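Workshop Notes: The Handheld Gripper Station

Posted 2/16/22 by Tegwen Lewis

The station at the Bodasholm shared workshop has reached the point at which it can be used for regular sessions, and this entry records its present condition. Earlier entries covered the purchase of the rails and the long dispute over where the bench should stand. Neither subject will be reopened.

The project, registered with the workshop under the name Song, concerns the collection of handling demonstrations. A person holds one gripper in each hand and performs a short task with ordinary household objects. The recordings are then used to train a small arm that is being assembled separately. The target for the first collection is 4000 demonstrations, of which 1277 have been accepted.

Two-handed passes remain the most demanding item on the task list. The operator must bring both jaws to the same object and keep it steady over the board while the grip changes. A hairbrush was selected for this task on account of its narrow handle and wide head, which require a different approach from each side.
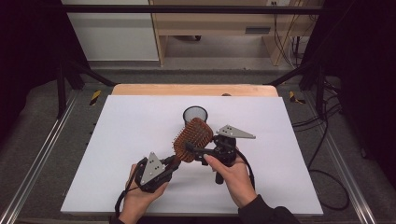
Must both grippers be closed before the object is passed?
The receiving gripper should be closed first, and the giving gripper opened only after the operator feels that the weight has been taken.

Cable management has required more attention than was planned. Each gripper has its own line, and operators turn their wrists a great deal more than the original drawing allowed for. The leads were replaced in January with a softer type from Clivance, and complaints have declined. A further change is under review — a light overhead support, to be fixed to the crossbar if the workshop agrees.

Single-handed tasks are simpler and are assigned to new operators. The pencil cup is approached with the jaw open, gripped, lifted and set down elsewhere on the white surface. Sessions are limited to 12 minutes, after which the operator rests and the recordings are checked.
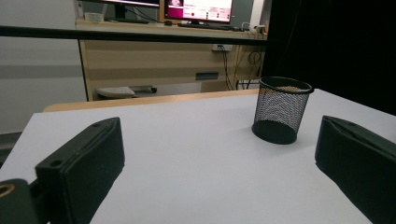
Remaining Work

The Gosex finger pads are to be tested against the present set over 600 trials. The results will be reported in May, together with the revised task list. Members who wish to take part should enter their names in the bench log and read the safety sheet before their first session.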